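Tastlow Puzzle Works, open day
Last updated: 29 September 2023

The Prollareck site opens to visitors twice a year, in January and again in the fall. Groups are limited to 14, and the tour lasts 60 minutes. Ours started in the molding hall, where the outer shells and internal cores of the 3x3 cubes are made in separate presses. Cycle time was not disclosed. The floor was clean and the noise level moderate – ear protection was handed out but most visitors carried it.

Assembly is on the upper level. Springs and screws are set first, then edges, then corners. Tension is adjusted by hand on the Gosling model and preset on the cheaper Sodau. Each batch holds 300 cubes, and two from every batch go to a turning test. The guide described corner cutting and lockup in detail, with a cutaway core passed along the line.

Stickers are still applied on the Sodau. The Gosling uses colored plastic throughout. Asked about sticker wear, the guide said edges lift before faces fade, and that replacement sets are sold at the gate.

The last stop was the handling room, with white tables and a scrambled Rubik's cube on one of them.

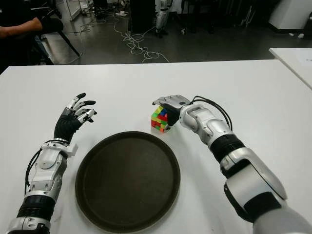 Turning feel differs more between makers than I had expected. The Gosling is light and slightly loose at the factory setting; the Sodau is stiffer and drags on the middle layer. Spare springs are available in two weights. Parking is behind the molding hall, and the shop closes 30 minutes after the final tour.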